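건너뛰기 | 홈 | 저장소 | 문서 | 이슈 | 로그인
검색어를 입력하세요 검색 초기화

# flasley-grip-budget

손잡이형 그리퍼로 모은 조작 데이터의 요약과, 다음 수집분 장비 구매 계획을 함께 둔 저장소. 데이터 본체는 들어 있지 않다. 구매 담당자가 볼 부분은 3절부터이다.

최종 수정: 2022년 12월 19일
관리: Sowmya Palaniappan, Valentin Holzer
구매 승인: Treasa Egan

## 1. 데이터 개요

- 수집 도구: 카메라가 달린 손잡이형 그리퍼 2대
- 에피소드: 3,198개
- 검수 통과: 1,074개
- 대상 물체: 주방용품, 음료 캔, 원통형 금속 용기 등 생활용품
- 환경: 실내, 자연광과 인공조명 혼재

검수 통과율이 낮은 이유는 대부분 물체가 아니라 광학 쪽에 있다. 광택이 강한 스테인리스 표면과 과노출된 창이 한 화면에 들어오면 궤적 추정이 자주 끊긴다. 탈락 에피소드의 원인 코드는 `reject_codes.csv`에 있으며 코드 R3(노출), R4(반사)가 예산과 직접 관련된다.
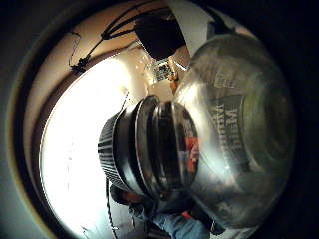
R3는 카메라 모듈 교체로 줄일 수 있다고 본다. R4는 하드웨어만으로 해결되지 않으므로 편광 필터는 시험 수량만 산다. 창 쪽 차광막은 소모품 항목으로 처리한다.

## 2. 알려진 한계

- 어안 렌즈 가장자리는 왜곡이 커서 손끝 위치 라벨의 신뢰도가 떨어진다.
- 작업자의 손, 옷, 다리가 화면에 들어오는 에피소드가 있다. 외부 공개 전에 별도 검토가 필요하다.
- 케이블이 배경에 걸린 구간은 마스킹하지 않았다.
- 캔은 파지 방향이 고르지 않다. 옆으로 누운 자세가 세운 자세보다 많다.
- 손이 물체를 크게 가리는 구간은 `occluded=1`로 표시했으나 9월 이전 수집분에는 이 필드가 없다.

## 3. 구매 계획

수량은 Lorcan Egan의 수집 일정안을 기준으로 잡았다. 단가는 공개 저장소에 적지 않으며 `quotes/` 폴더는 내부 전용이다.

1. **그리퍼 본체.** Skunen 사의 기존 모델을 추가한다. 신형으로 바꾸면 손가락 형상이 달라져 기존 에피소드와 섞어 쓰기 어렵다. 교정 지그는 보유분을 그대로 쓴다.
2. **카메라 모듈.** Zallum 견적 기준. 동적 범위와 전역 셔터를 우선하고 해상도는 현 수준을 유지한다. 납기는 대략 50일이므로 본체보다 먼저 발주한다.
3. **손가락 패드.** 소모품. 금속 캔과 스테인리스 용기를 반복해서 잡으면 마모가 빠르다. 본체와 같은 주문에 넣지 말고 분기별로 나눈다.
4. **대상 물체.** 캔은 인쇄 무늬와 색이 서로 다른 것으로 고른다. 같은 제품을 묶음으로 사면 학습용 다양성에 보탬이 되지 않는다. 사람 손과 함께 나오는 근접 구간에 쓰일 물체이므로 날카로운 모서리가 있는 것은 제외한다. 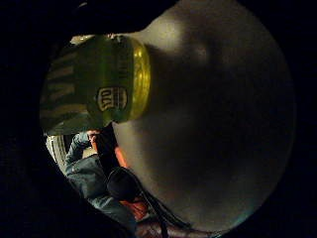
5. **저장 장치.** 원본과 검수본을 분리 보관한다. 탈락분도 R3, R4 재처리를 위해 지우지 않는다. 용량 산정표는 Kiri Pomare가 관리한다.
6. **예비비.** 케이블, 커넥터, 배터리만 해당. 본체 수리는 Mac an tSaoi와의 유지보수 계약으로 처리하며 여기에 넣지 않는다.

## 4. 발주 순서

카메라 모듈, 저장 장치, 그리퍼 본체, 패드 순. 대상 물체는 현장에서 소액 구매한다. 모듈 입고 검사에서 노출 시험을 통과하지 못하면 본체 발주를 보류하고 Valentin Holzer에게 알린다.

## 5. 변경 요청

수량 변경은 이슈에 `budget` 라벨을 달아 등록한다. 메일로 받은 요청은 반영하지 않는다.

이 사이트는 쿠키를 사용합니다. 계속 이용하면 쿠키 사용에 동의하는 것으로 간주됩니다. 동의 | 설정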